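Início Diário Arquivo Contato
Última atualização: 18 de dez. de 2022

Domingo. Acordei antes das sete com o barulho do caminhão de sal e não consegui dormir de novo. Fiz café, deixei a luz da sala apagada e fiquei na cozinha olhando o fermento no pote. Tinha subido bem durante a noite, com bolhas grandes em cima. Na semana passada, a essa hora, estava parado e cheirava a vinagre.

O pão de ontem saiu melhor que o da quarta. Usei 700 g de farinha, um terço de centeio, e menos água do que manda o caderno da minha tia. A casca abriu de um lado só. O miolo ficou fechado na parte de baixo, como se a massa tivesse assentado no forno, mas o gosto estava bom e comi três fatias com manteiga antes de guardar o resto. 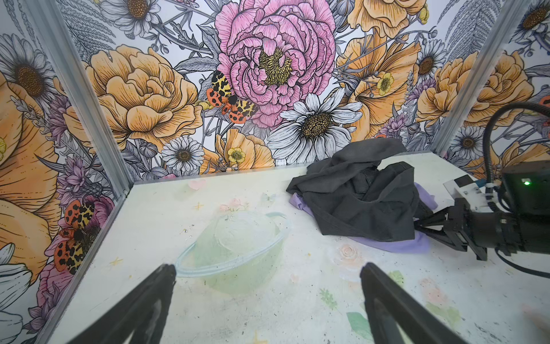

Quanto tempo a massa precisa descansar com este frio? A noite inteira na cozinha, e mais duas horas depois de modelada, com a porta do corredor fechada.

Anotei isso na contracapa do caderno para não ter que descobrir tudo de novo no próximo inverno. Os tempos que minha tia escreveu servem para a casa dela, onde em dezembro se dorme de janela aberta. Ela põe "duas horas" em todas as receitas e nunca diz a que temperatura. Liguei para perguntar e ela falou do joelho, do vizinho, do preço do botijão, e só no fim disse que eu devia olhar a massa e largar o relógio.

Depois do café saí para comprar farinha. A mercearia da rua de baixo estava fechada e fui de ônibus até Vilham, 45 minutos com as paradas todas. O moinho abre aos domingos até o Natal. Comprei centeio integral, um saco pequeno de espelta e sementes de cominho, que eu não gosto muito, mas o Junaid gosta. Na volta sentei do lado do canal. A água estava congelada só nas margens. Um homem levava uma árvore de Natal amarrada num carrinho de bebê e desceu duas paradas depois de mim - eu o vi passar pela janela da cozinha quando já estava tirando as botas.

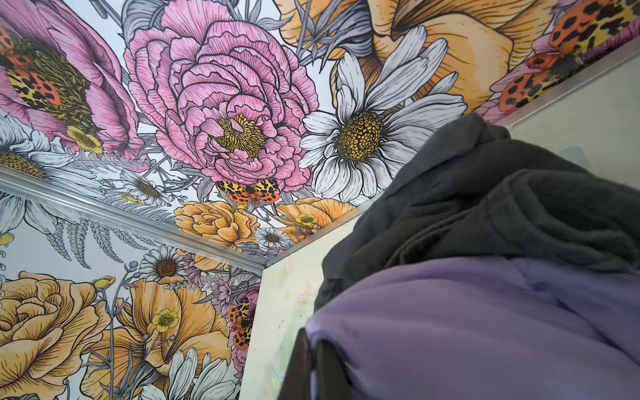

O centeio de Vilham é mais escuro que o do mercado e bebe mais água. Tive que acrescentar aos poucos, com a mão molhada, até a massa parar de rachar. Dobrei quatro vezes, com meia hora entre uma e outra, e nesses intervalos li. Estou num romance de quase 700 páginas que a Xiaoqing me emprestou em outubro e ainda não passei da metade. O capítulo de hoje era todo sobre uma herança e eu perdi o fio dos primos.

Almocei sopa de ervilha. Lavei a louça, varri a farinha do chão, pus os lençóis na máquina. À tarde escureceu cedo, como sempre, e acendi o forno para esquentar a cozinha antes da hora.
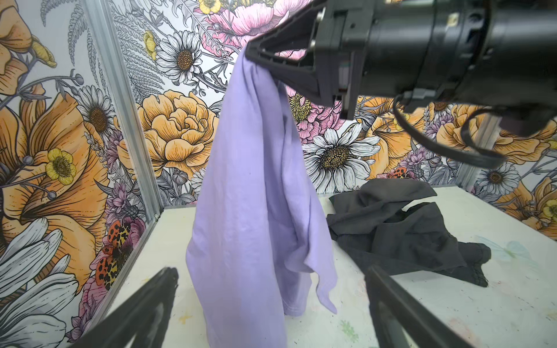

Camiseta lilás.

O primeiro pão entrou às cinco. Fiz o corte mais fundo desta vez, com a lâmina quase deitada, e borrifei água nas paredes do forno. Cresceu dos dois lados. O segundo entrou logo depois e grudou um pouco no fundo da panela, culpa minha, esqueci o fubá. Deixei os dois na grade e não cortei nenhum, o que foi difícil.

Junaid Dhanial passou às sete para buscar o dele. Trouxe um vidro de geleia de ameixa e ficou em pé na porta falando da obra na Bunting, que agora só termina em janeiro. Levou o pão embrulhado num pano, ainda morno embaixo.
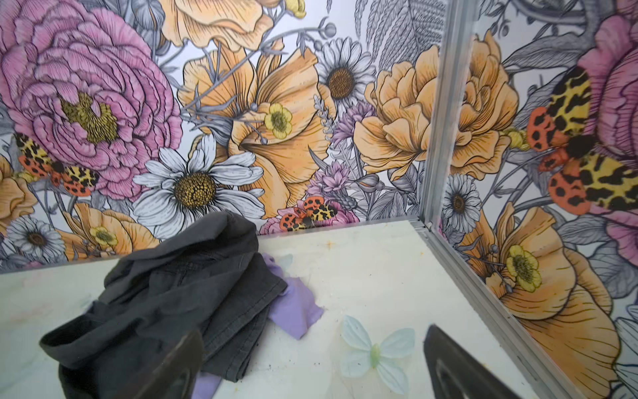

Xiaoqing Xia escreveu à noite dizendo que o miolo fechado vem do forno frio na base, e que eu devia deixar a panela esquentando por uma hora inteira antes de pôr a massa. Disse também que o cominho tem que ser tostado, senão fica com gosto de remédio.

Respondi que vou tentar na quarta. Falta comprar papel-manteiga e devolver a forma dela. Alimentei o fermento, duas colheres de centeio e água, e pus o pote em cima da geladeira.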